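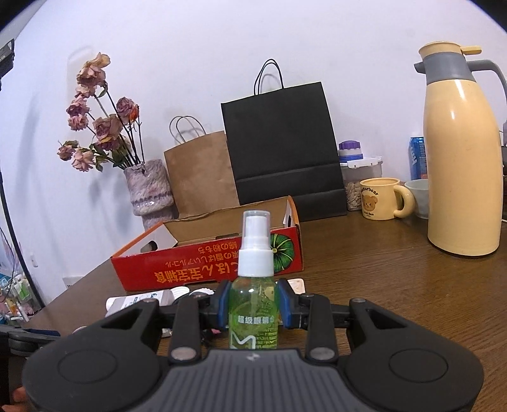

Reply from Gavia Optical, Trambridge: the label printer is still skipping every second label. We changed the roll this morning as asked and it made no difference. Short labels for lens cleaner and cloths are affected, long ones for spectacle cases are fine.

Status: open
Priority: normal
Site: Trambridge, front counter
Software: Clutano label module

2025-06-20, first check
Connected remotely. The printer is online and the queue is empty. A test batch of 12 short labels came out as six printed and six blank. The same batch on long stock printed in full.

Second check
The driver was set to continuous paper, with the gap sensor turned off. Changed it to gap labels and ran the calibration from the front panel. The printer fed four blanks and stopped at the right spot. The next batch drifted down the label and skipped again from the seventh one on.

Third check
Compared the template with the stock. The short template in Clutano is 21 mm high. The roll in use comes from Chuensuk and the site measured it with a ruler at 25 mm, not counting the gap. Made a copy of the template at the correct height and left the old one in place - two other counters still print from it.

Result
Ran 80 labels on the new template. No blanks, no drift. Barcodes scan at the till.

Still to do
- Site to set the new template as default on the back office computer (needs the manager login).
- Check whether the driver goes back to continuous paper after a restart. It did this at the same site in November.
- Leave the ticket open until the restart has been tested.

Contact the service desk | © 2025 Clutano Support | Back to top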